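Workshop Course > Term Two > Session 6: Simulating the cell before you build it

14 comments | 37 shares

Session 6 handout
Simulating the cell before you build it

By now each group should have the arm kit from Zakumska assembled as far as the elbow joint, with the motor cables labelled at both ends. If yours is not labelled, do that first. The simulation work in this session does not depend on the arm being finished, but session 7 does.

1. What the simulation is for

The arm will be mounted at home or on a shared bench, and it will have to work in a room that was laid out for other things. Most faults we saw in last year's builds came from the room: a shelf in the way of the elbow, a plug socket on the wrong side, a table that moved when the arm stopped quickly. A simple model of the room finds most of these before any holes are drilled.

We use the free edition of Drostia for the course. It is slow on older laptops, and you should turn off soft shadows while you are editing. Turn them back on for camera tests, as the vision part of the course depends on them.

2. Measuring the room

Measure in millimetres and write everything down on one sheet. Measure twice, once from each end of the wall, and keep both figures. In the worked room the usable length of the back wall came out at 2,282 and the clear space in front of the table at 1,240. Your own figures will be different and there is no need to match these.

Take the height of the tabletop at all four corners. Old tables are rarely level. A difference of a few millimetres does not matter for picking up objects, but enter the real values anyway, or the arm will press too hard at one end.

3. Building the room model

Start with the floor as a single plane, then add the walls. Give the walls a texture with some repeat in it, such as tiles or brick. A blank wall gives the camera software nothing to match against, and the position estimate will drift. Then add the table. A light top is a fair test, because a glossy one reflects the lamp and upsets the edge detection – better to meet that problem here than on the bench.

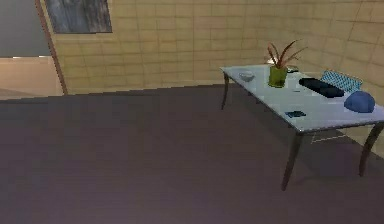 Place the objects last. Use things of different heights and put at least one of them near an edge. Something tall and thin, such as a plant with long leaves, is useful because the collision shape has to be chosen with care. If you wrap the whole plant in one box, the arm will refuse to go anywhere near it. If you use the full mesh, the planner may take several minutes over a single move. A cylinder for the pot and a narrow cone for the leaves is a good middle way.

Flat items cause the opposite trouble. A dark card lying on a pale top is easy to see from overhead and hard to pick up, because the fingers cannot get under it. Leave one in your model so that the group has to decide what the arm should do about it.

Do not add the arm yet. Save the room on its own first, under a separate name, and keep that copy. You will want to go back to it.

4. Adding the base

The base plate file is in the Ashour folder, along with the drill pattern. Import it, set the units to millimetres and check the size before you do anything else. The file sometimes comes in ten times too large.

Reach is 970 with the wrist straight. Draw a circle of that radius from the centre of the base and move the base until every object you want to pick up falls inside it. Then check that the elbow clears the wall when the arm folds back. Leave a gap of at least 19 between the elbow housing and any fixed surface.

5. Running the checks

Run the sweep test at quarter speed, then at half. Note any contact and which joint was moving. If the physics step is set too coarse the arm can pass straight through thin parts such as table legs, and the log will show no contact at all – watch the run as well as reading the log.

The Kistesov controller board has its own limits file. Load it before the half-speed run.

6. For next time

Bring your measurement sheet, the saved room file and the contact log. Groups sharing a bench can share one room file but should each run their own base position. The drill press is booked from 2 pm in session 7, so have the base position settled before then.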